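Notebook, garment handling, Carnen set
Thursday, second entry, after lunch

Went back through the home-collected bedroom demos before anyone retrains on them. Upstairs they are already quoting 85 percent on the Frandsen folding benchmark and calling the data good. I want to write down why I don't buy it yet.

The 85 comes from 2 held-out beds. Both were recorded by people who had already contributed to the training set, so the hands are familiar even if the sheets are not. Success was scored from the last image of each episode by one scorer. I rescored a handful this morning and disagreed with enough of them to stop and get coffee.

Second complaint, which I have made before. All the views come from the tool itself. When the fingers are at the cloth, the cloth is most of what the policy has, plus whatever clutter happens to be behind it. I'd like to know how much of the policy is reading the garment and how much is reading the bedspread. Pulled three views from one bedroom, unit 007:
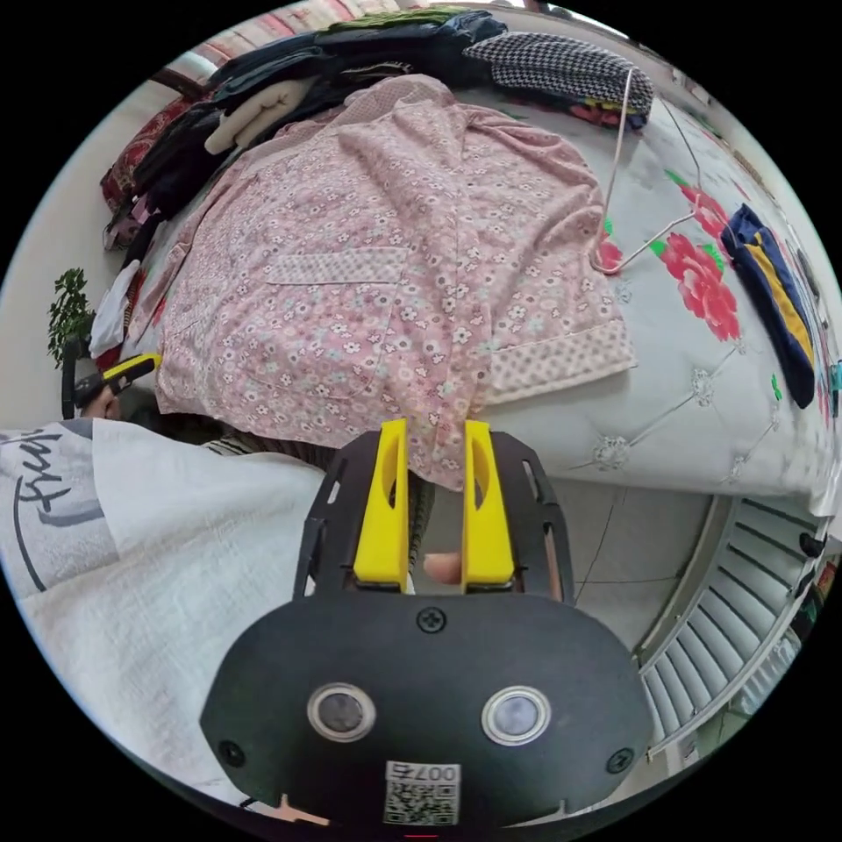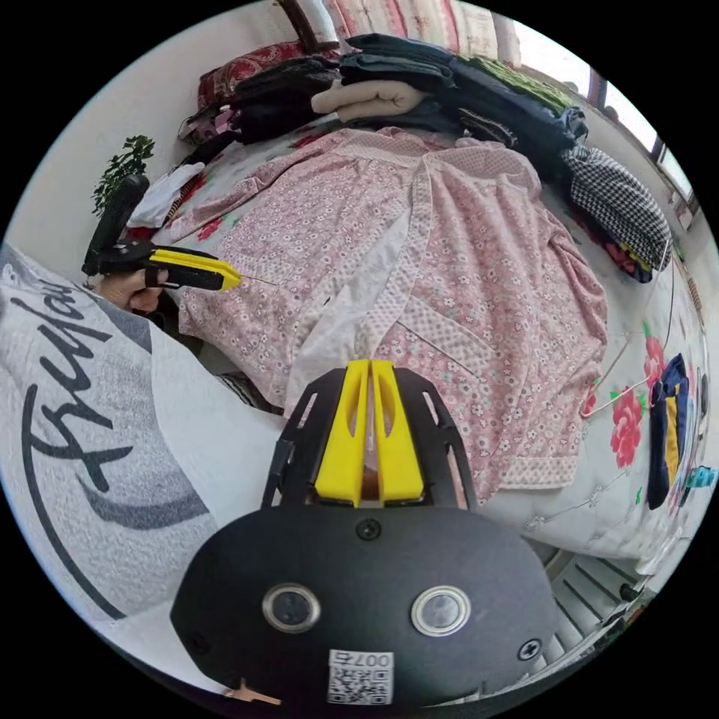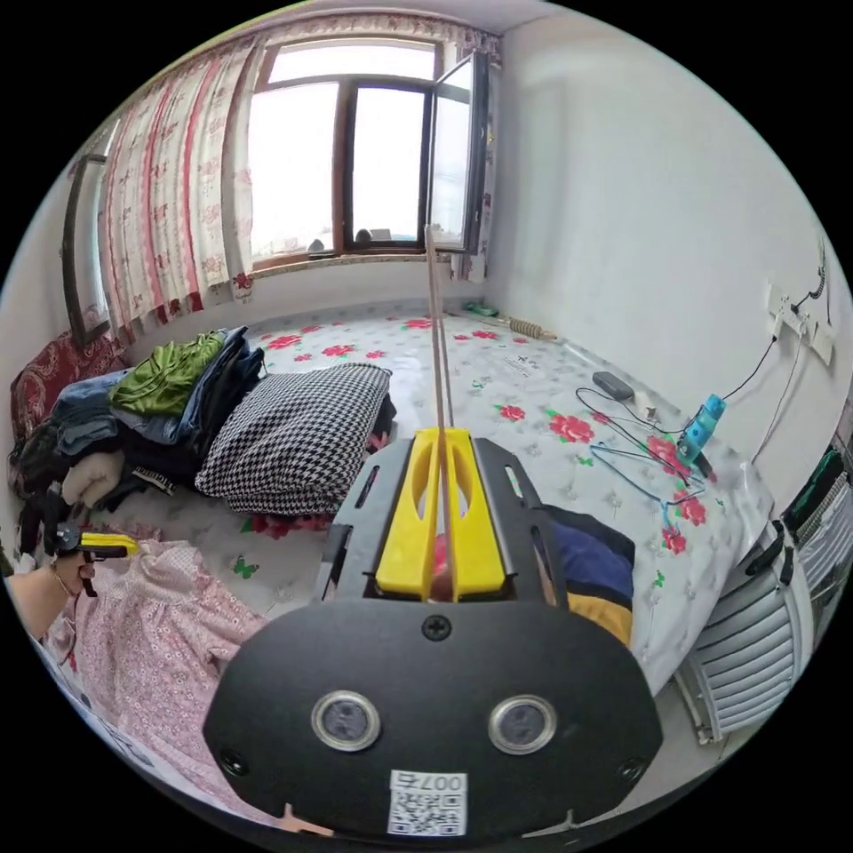 Carnen notebook 6
Kept by: data quality, Drultesholm manipulation lab

Things I noted going through these.

The pink floral garment is in all three, and so are the rose-print bedspread and a pile of clothes on the bed. Flowers on flowers. If the segmentation step holds up on this pair I will be pleasantly surprised. Our mask check was tuned on plain sheets and I doubt the person who tuned it owned a patterned one.

The first view has a wire hanger lying on the bed. The task label for the whole set says "fold". Is hanging part of it? Nothing in the label schema lets the collector say so. Ask for the instruction text as it was sent out, word for word.

The third has a long thin wooden stick in the fingers and the garment down at the lower left. I would not feed that to a cloth policy without knowing what the episode is meant to be. The Dredosell filter passed it, because the filter only asks whether the fingers are closed on something. A stick counts as something. I said in January that this would happen and was told it was an edge case.

The second is the one I'd defend. Garment spread open, second gripper in view at the upper left, trim bands easy to pick out. It still has the lettering on the operator's clothes taking up a good part of the left side, and large black script is just the sort of thing a vision encoder latches onto. We have never tested with that region masked.

What I want before the number goes in any slide:

Rescore all the held-out episodes with two people, blind to the policy version.

Retrain with 300 demos drawn at random and again with 300 that I pick by hand. If the gap is small, I'm wrong about the filter and will say so here.

One run with the bedspread texture swapped. If success falls off a cliff we have learned a rug detector, bed edition.

A held-out collector, with a room and hands that never appear in training. This is the one that matters and the one that keeps getting pushed to next month.

Not convinced the two-handed episodes are time-aligned either. The left and right streams looked off by a couple of frames when I scrubbed through at lunch, but the viewer drops frames too, so that may be the viewer. Check against raw timestamps.

Left the rescoring sheet in the shared folder. Please don't sort the columns.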